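## 4. How the demonstrations were collected

Most papers on learning from demonstration give this part a paragraph. We give it a section, as we have come to believe that a good share of what gets reported as learning is settled before any training starts, by the person holding the controls.
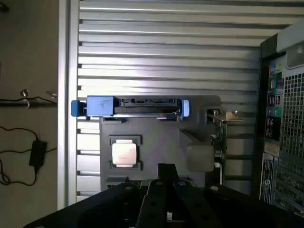 **Figure 3.** Wrist camera view of the workcell. The fixture board carries a CPU in its socket, a drive in a blue caddy along the top edge, and an upright circuit card toward the right. The gripper fingers are at the bottom.

We collected 200 demonstrations in two ways. In the first, which we call hand guiding, the operator stood at the arm, held it above the wrist, and moved it through the task while the joint positions were logged. In the second, the operator sat at a desk in the next room and drove the arm with a Dilta hand controller, seeing only what the wrist camera and one fixed camera could see. Each method supplied 100 demonstrations. Two operators, Akua Ackah and Savvas Ververidis, split the work evenly within each method.

### 4.1 What the operator knows and the robot does not

The trouble with hand guiding is easy to state. A person standing at the arm has two eyes, a neck that turns, and a palm resting on the metal. When a part begins to bind, the operator feels it and backs off. None of that goes into the log. What goes into the log is a smooth path that changes direction for no reason the policy can find in its inputs.

We reviewed the hand-guided recordings with this in mind, and the pattern was hard to miss. Shortly before contact, the path often swings a little to one side. Asked about it later, Ackah said she was leaning over to check the gap. Her body moved, and the arm moved with it. A policy trained on her data copies the swing faithfully - we saw it do so on the bench - and gets nothing from it, having no head to lean with.

Earlier work from the Trasmont group treats such detours as noise that averages out over enough data. We doubt this. Noise that depends on the operator's height and habits doesn't average out if the same two people record everything, and in most published work, ours included, that is what happens.

### 4.2 Remote control is fairer, and worse

Remote control closes part of this gap. The operator sees what the policy will see, so a correction in the log should at least have a visible cause. For that reason it is often called the cleaner method, and we started the project expecting to agree.

The recordings are not clean. They are full of waiting. Without touch, both operators fell into a habit of moving, stopping, looking, and moving again. Some of the stops are long enough that a policy looking at a single image has no way to know whether it should hold still or go. In our first round of training the arm would reach a spot just above the target and stay there until the run timed out. We trimmed the stops by hand and the problem mostly went away, but then the training set was no longer what the operator did. It was what the operator did after Kofi Asamoah had spent a week editing it.

There is also the matter of depth. The wrist camera looks out past the fingers, and distance along that line of sight is the thing it shows least well. Ververidis learned to judge it from how large a part looked against the fingertips. Ackah never trusted this and used the fixed camera for nearly every approach. Their recordings carry the same label in our files and teach different skills. We report results for each operator separately in Section 5, and we would ask readers to be wary of any average across the two.

### 4.3 Failed attempts

We kept them. Reaching 200 usable demonstrations took 250 attempts, and most of the discarded ones were remote. A method that throws away its failures before counting looks better than it is, and the practice is common enough that we can't tell from most papers how many tries stand behind the number given. Shona Kerr went through the rejected recordings and sorted them by cause. The largest group had nothing wrong with the motion at all. The operator had lost track of which step came next.

It would be tempting to call this a training problem for people and leave it there. But the promise made for demonstration is that it lets someone who knows the task, and knows nothing about robots, pass the task on. Both of our operators had 8 hours of practice before the first recording was kept. At the Dindale plant, where we had hoped to repeat the study in February, the shift leads looked at that figure and asked why they shouldn't have the arm programmed the usual way. We had no strong reply then and have only a partial one now.

### 4.4 Limits of this setup

The board is held fixed, the parts start in known places, and the lighting was left as we found it. Any of these could favor one method over the other. A loose board, in particular, would punish hand guiding less, as a person at the arm can feel it shift. We did not test this.

We also did not blind the operators to the purpose of the study. Augustina Ansah raised this early on and suggested bringing in recorders from outside the lab. The budget under the Acheampong award didn't stretch to it. Both operators knew which method the rest of us favored at the time, and at least one of them disagreed with us - possibly a useful check, though we can't put a size on it.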